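Tarnico Community Garden Club
Minutes of the planning meeting, 24/04/2019

Chair: Zulema Ojeda
Apologies: the Testine Street plot holders, who were all at the school concert

1. Last meeting
The February minutes were read and approved with one fix. The bean trellis goes along the east fence, on the Dokik Lane side.

2. Spring seed swap
What a turnout! We had 70 people through the gate, our best swap yet, and the tomato table was bare before lunch. Lots of first-timers went home with squash and sunflower seed, and several have already asked about plots. Zulema thanked everyone who saved and labeled seed over the winter. The peppers were a mess of mixed envelopes, so next year hot and sweet will get separate trays. Leftover lettuce and radish seed is in the blue tin in the shed. Please take some, it won't keep forever.

3. Plots
All plots are taken for the season, with 6 households on the waiting list. Two members offered to share their beds with newcomers, which got a round of applause. Plot 9 is very wet at the low end. It was agreed to dig a shallow drain along the path and fill it with gravel before the beans go in.

4. Compost
The new bins are doing wonderfully. The first one is dark, crumbly and full of worms, and it smells like a forest floor. Still too many whole corn cobs going in, so please chop them up. Turning will be shared out on a sheet inside the shed door.

5. Water
The rain barrels by the Devadiga wall are full. The tap drips at the joint and needs a new washer. Zulema will pick one up. Long discussion of soaker hoses against watering cans. We settled on trying hoses on the herb bed first and seeing how the basil likes it.

6. Children's bed
The kids voted for strawberries, giant pumpkins and "anything purple." Purple carrots, purple beans and a purple kohlrabi are ordered. Everyone is very excited about the kohlrabi, including the grown-ups. Small gloves and hand trowels are wanted if anyone has spares at home.

7. Indoor seed starting
Members would love to start trays indoors next year so we aren't buying so many seedlings. Peat-free mix was preferred by all. Heat mats to be priced. Trays will need a waterproof liner under them on any good furniture.

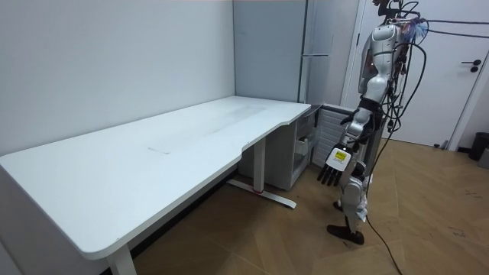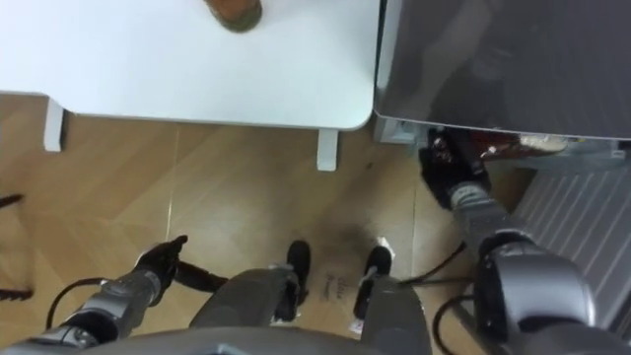 Item 7: the white table, two views.

8. Any other business
Rhubarb is ready. Help yourselves, and pull the stalks, don't cut them.

Action: Zulema to buy the tap washer and price heat mats.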